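The Table That Stayed

I bought my kitchen table when I had no kitchen to put it in.

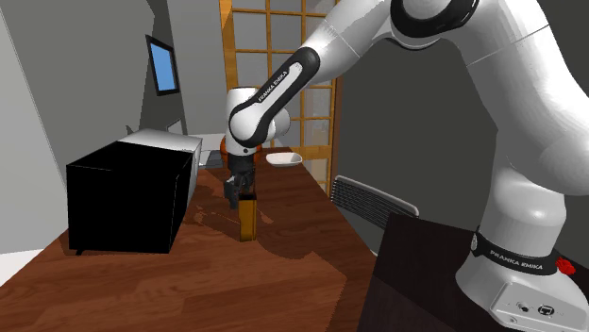 Wood grain, with an amber-yellow shape standing upright on it.

I was renting a room at the time, the kind where you can make toast without getting out of bed, and I'd gone into a second-hand place called Doren to look for a lamp. There wasn't a lamp. There was a great big oak table with a wobble, pushed up against a wall with a stack of curtains on it, and I fell for it so hard that I paid the deposit before I'd worked out where it would live. (It lived at my parents' house, in the garage, under the bikes. For longer than I'd like to say.)

I've been thinking about tables a lot this spring. In March I finally got round to sanding mine, and when you spend that many evenings with your nose a few inches from a piece of wood you start to have opinions. Before then I'd have told you a table was a table. Now I can't go into a café without running my hand along the underside, which gets you some looks.

Let me start with the sanding, as it's the bit friends keep asking me about. Everyone says go with the grain and everyone is right, but you don't believe it until you've gone across it once and seen the scratches come up under the oil, like somebody's been ice skating. I had to go back and do that whole end again. I'd also bought the wrong paper, far too fine, and spent an entire evening polishing the old varnish to a lovely shine without taking any of it off. The woman in the hardware shop was very kind about it. She sold me the coarse stuff and a dust mask and said most people come back for the mask.

Once the varnish was off, though! I'd had that table for years and never seen it. It had always been a sort of gravy colour, and underneath it was pale and stripy, with a knot near one corner that looks a bit like an ear. There were rings, too, from mugs and pans, and a long dark burn somebody had tried to hide under a darker patch of stain. I got most of the rings out. The burn goes deeper than I was willing to dig, so it's still there, and I put the bread board over it when my aunt comes.

The thing I hadn't bargained for was how much I'd miss having a table while it was out of action. It was up on blocks in the yard with a sheet over it, and we were eating off our knees on the sofa, which was fun for a night and then became oddly glum. Dinner took eight minutes. We'd both be looking at the telly, and then the plates would be on the floor, and then it would be bedtime. My other half got through a whole cold and out the other side before I noticed he'd had one.

I grew up at a table, is the thing. My mum did everything on it. She cut out dress patterns and did the bills and rolled pastry, sometimes without much of a gap in between, so now and then you'd get a pin in your crumble. There were seven of us most Sundays and it was a table meant for four, with a piano stool at one end and a step ladder at the other, and the person on the step ladder was served first because they couldn't reach. I remember the underneath of it better than the top. I had a den down there. I knew everybody's socks.

I don't think I'm alone in this. When I said I was writing about tables I expected people to back away slowly, and it's been quite the reverse, I can't get them to stop. A neighbour told me she'd had a removal firm take her front window out to get hers in. A man at my gym keeps his grandmother's in the spare bedroom, where it takes up all of the floor, and guests have to climb over it to reach the bed. Somebody else confessed that she hates hers, has always hated it, and can't get rid of it as her children did their homework there and carved their initials in the edge. She's bought three different tablecloths to avoid looking at it.

Tablecloths are a whole other argument. I'm against them, on the grounds that I've just spent all that time sanding. My mum is for them and brought one round in a carrier bag the day the table came back indoors. It's very pretty. It's in the drawer.

If you're thinking of buying one, I'd say go old if you can manage it. I did have a look at new ones when mine was at its worst (there was a moment, after the ice skating, when I very nearly gave up) and I went to Brilura, one of those big airy showrooms where everything smells of candles. Beautiful tables. I sat at one and couldn't get my legs under it properly because of a sort of rail going across, and the chap explained that it was a design feature. Then I sat at another that was so smooth and perfect I was scared to put my bag down. I came home and looked at my own one, half stripped and covered in dust, and felt quite tender towards it.

Old ones have their troubles, mind. Check the legs. Get right down on the floor in the shop, never mind who's watching, and look for tiny round holes, and if there's fresh powder underneath them, walk away. Give it a good shove from the end and see whether it sways. Mine swayed like a drunk uncle, and I bought it anyway, and it's had a folded beer mat under one foot ever since. Open and close any leaves. Pull the drawer all the way out if it's got one, because you never know. Mine had a drawer I hadn't even noticed, swollen shut, and when I got it open there was a teaspoon in it and a button and a receipt from somewhere called Menance, so faded that the name was the only bit I could read. I've looked it up since and got nowhere. I've kept the lot.

And measure your door! I can't say this loudly enough. A table is as wide as it is, and your hallway has that bend in it, and the delivery men will stand there breathing at you. We took the legs off mine and still lost some paint from the banister.

As for size, people tell you to leave yourself plenty of room to walk round it, and that's sensible advice which I've ignored. Ours is too big. You have to turn sideways to reach the fridge. But I like that you can't get through the kitchen without touching it. Post gets dropped there, and keys, and whatever's come out of everybody's pockets, and by teatime it's a complete tip and has to be cleared, and while we're clearing it we end up talking. I found out my son had a part in the school play from a form that was stuck to the marmalade.

We had a proper dinner the week it was finished. I'd oiled it the way you're supposed to, a thin coat and then wait, and another thin coat and then wait, and I hadn't really waited, so there was a faint tackiness to it and a napkin got stuck. I made the saffron chicken from my Mazandarani cookbook, a big battered thing I've had since I was 20 and have spilled something on at nearly every page. It wants walnuts and sour plums and a great deal of patience. I didn't have sour plums. I had ordinary plums and a lemon, and it was fine, and there was enough rice for up to 30 people as I've never learned to judge rice.

It went on late. There was a spill, of course there was, a good splash of red wine right across the new finish, and the whole room went quiet and looked at me. I wiped it up. It's left a mark, a small pinkish one by the ear-shaped knot, and if the light's coming in from the side you can see it quite clearly.

I could sand it out. I've got plenty of the coarse paper left, and the mask is hanging up in the shed. I had a look at it this morning with my coffee, licked my thumb and gave it a rub, and then the post came and I put that on top.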